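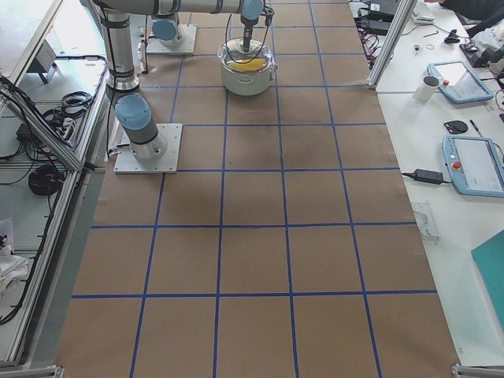
Avov Household Office
Reply posted 10th September

The members of this office have read the proposal and cannot support the wording on lids. Corn on the cob should be cooked with the lid on from the moment the water returns to a boil. Leaving the matter to "the cook's preference" will produce a different result in every kitchen that follows the sheet.

Brornby_Kitchens
Original poster

The objection is noted. The wording was chosen to allow for the variety of pots in use at our sites. A glass lid permits the cook to check the corn without lifting it, and we would agree to a covered pot where a glass lid is available. Several sites have only solid lids, and staff there lift them constantly. In those kitchens an open pot is the more practical arrangement.

north_pantry
Reply

May I ask that the sheet also address size? We have received complaints about ears being forced into pots that are too narrow for them. A whole ear should lie flat under the lid. If it does not, it should be broken in half before cooking.

Avov Household Office
Reply

We agree with north_pantry on size. We do not agree that ears should be broken as a matter of course. Residents at our two houses have asked for whole ears and we consider the request reasonable. A wider pot would meet it.

Castillo Residence Catering
Reply

Wider pots are not in the budget before April. Please keep the guidance to equipment that members already own.

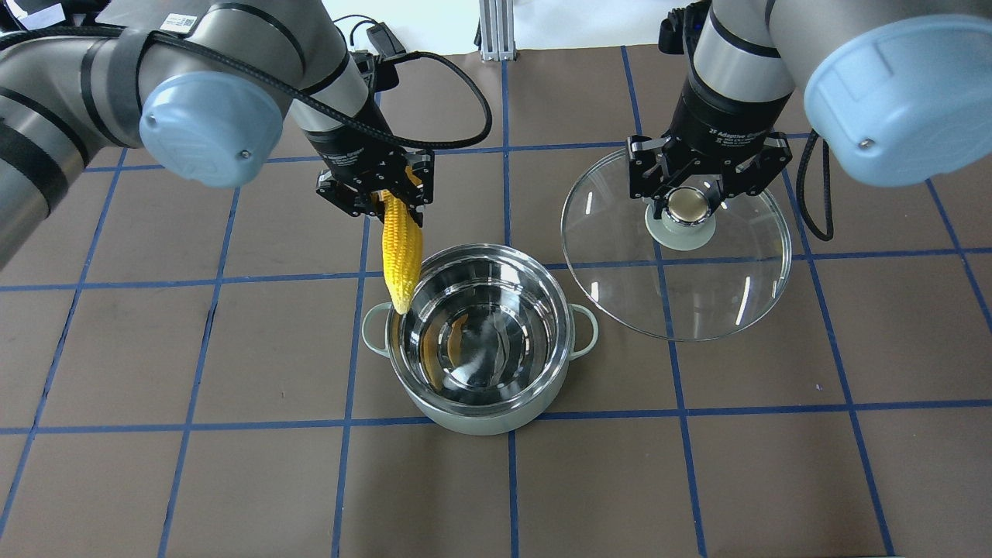
Page 2 of 12

Brornby_Kitchens
Original poster

To return to the question of placing the corn in the pot, the draft asks that each ear be lowered over the rim by one end. Our kitchens use a pot with a pale green exterior, a stainless steel interior and a looped handle on each side. Dropping an ear into hot water from above splashes the cook, and the draft will continue to say so.

two_burners
Reply

I have no objection to the lowering instruction, but tongs should be named. At present the sheet reads as if the cook may use bare hands.

Brornby_Kitchens
Original poster

Accepted. Tongs will be added.

Castillo Residence Catering
Reply

The lid should be held by its knob, clear of the pot, until the last ear is in. Our staff have been resting lids on the handles, where they slide. We have replaced three this year and would welcome a firm statement on the subject.

north_pantry
Reply

A firm statement is excessive for a pot lid. Staff can be told in person.

Castillo Residence Catering
Reply

Staff were told in person.

two_burners
Reply

Has anyone compared the cooking time given in the Preteo handbook? It seems long to me for fresh ears. I take mine out well before that.

Avov Household Office
Reply

The handbook time was intended for frozen corn. We recommend that it be removed from the sheet or clearly marked.

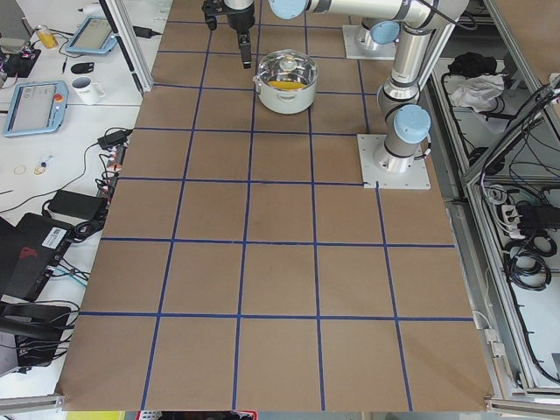 Amended Draft: Corn on the Cob, Covered Pot

1. Remove the husk and silk. Check that each ear lies flat in the pot.
2. Bring the water to a boil before adding the corn.
3. Lower each ear over the rim with tongs. Hold the lid by the knob until all the corn is in, then cover.
4. Kitchens with solid lids may cook uncovered.
5. Salt is to be offered at the table.

Comments on the amended draft

two_burners
Item 5 is new. It was not discussed here and I would ask that it be withdrawn.

Brornby_Kitchens
Item 5 reflects existing practice at our sites. It may be raised again when the sheet is reviewed.

Avov Household Office
We maintain our objection to item 4 and ask that it be recorded.

Views: 1,483. Replies: 128. This topic remains open.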